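공간 디자인 입문 2주차 노트 (산업 건물 다시 쓰기)

지난 시간에 벽 얘기만 하다가 끝났죠? 오늘은 고개를 좀 들어 볼게요. 저는 낯선 건물에 들어가면 무조건 천장부터 봅니다. 보가 어디로 지나가는지, 등은 어디에 달렸는지만 봐도 그 방을 어떻게 쓸지 감이 오거든요!

천장을 막을까, 그냥 둘까? 막으면 깔끔하지만 높이를 잃어요. 저는 웬만하면 그대로 두고 흰색으로 칠하자는 쪽입니다. (미즈노 유토 선생님은 반대파예요. 소리가 울린다고요. 이 얘기는 5월에 음향 하면서 다시 합시다.)

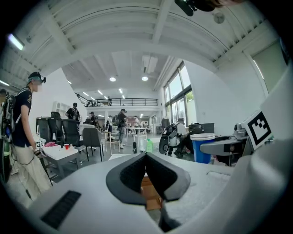 그림 1. 보를 드러낸 흰 천장과 안쪽 벽의 중층. 난간은 검은 금속, 창은 오른쪽 벽.

창이 한쪽 벽에 몰린 방은 반대편이 늘 고민이에요. 그림 1에서는 왼쪽에 흰 칸막이벽과 흰 선반이 있죠. 밝은 색 면은 들어온 빛을 돌려주니까 이런 자리에 쓰기 좋습니다. 조명도 한 종류가 아니에요. 형광등, 둥근 등, 멀리 줄지어 있는 작은 선형 등까지 한번 찾아보세요.

중층은 제가 제일 좋아하는 주제인데(또 길어질까 봐 무섭네요) 난간 얘기만 할게요. 속이 트인 난간은 아래위 시선을 이어 주고, 막힌 난간은 위층을 방처럼 만들어 줍니다.

과제: 테샴 건물 단면도에 중층을 하나 넣어 오세요. 바닥에서 중층 밑면까지는 3000mm로 통일하고, 설명 글은 최대 700자까지. 제출은 119호 앞 상자에 넣으면 됩니다.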